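Kitchen tips I brought home from the robot open day
11 Oct 2024

I went along to the open day at the Jurnum workshop in Cotthorpe mostly for the scones, I'll admit, and came home with a page of notes about my own kitchen. The afternoon's main turn was the Macedo demonstration, where a robot gripper is put through its paces in a computer-made room before anyone lets it near real crockery. You watch on a big screen, looking out over the back of the gripper at whatever it's facing, and it's surprising how long you can stand there with a cuppa going cold.

The room is all timber grain and bold colours, with an orange panel and a dark green one side by side up high, each with an oval in the middle. The gripper came in with its two fingers wide open and nothing between them, and I thought of how I go into my own cupboards, elbow first and hoping for the best. 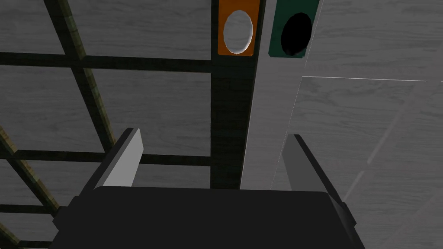 Leave room for the hand as well as the thing

Most of us measure a shelf by what fits on it. The lady beside me was scribbling this down too, so I know I wasn't alone. A jar needs its own width plus room for your fingers on both sides, and if you can't get them in, you'll be tipping the jar by its lid and sooner or later you'll drop it. I went home and took 6 jars out of the spice shelf, and the rest now come out without a fuss. The spares live in an old biscuit tin on top of the fridge — not elegant, but it does the job.

Go slowly around anything rounded

Flat-sided things are easy to get hold of. Rounded ones want to roll or turn, and there was a good deal of talk about this when a pale grey, egg-shaped piece with a smaller knob behind it was sitting between the fingers, very close to the one on the right and with a gap on the left. 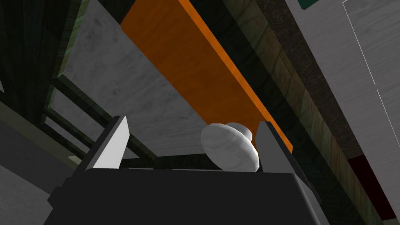 At home the same goes for avocados, onions, teapot lids and those lovely smooth salt pigs that everybody gets given at Christmas. Get your hand properly centred before you close it, and dry your fingers first. A damp tea towel folded in 4 on the bench will stop nearly anything round from wandering off while you find the knife. I've done this for years with pumpkins (my mother swore by it) and was rather pleased to feel clever about it.

Look at your kitchen from a different height

What I liked best was the odd angle of it all. With the view tipped over, a plain grey tiled wall and a window with a brown wooden frame became quite a puzzle, and I had to tilt my head to sort out which way was up. Try crouching at bench height in your own kitchen, torch in hand, and see what you've been missing. I found a line of old grease under the rangehood and a teaspoon I'd given up on.

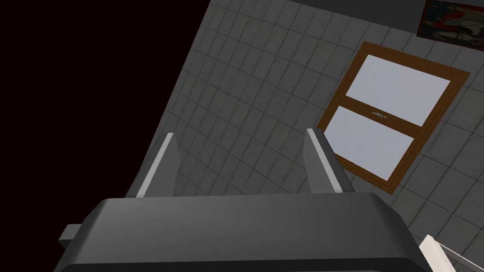
Is the open day suitable for children?

Children are welcome, and mine would have loved it at that age, though the talk runs for 27 minutes and little ones may get wriggly. Bring a snack and stand near the side door. There's parking behind the Nusgate hall if the street is full.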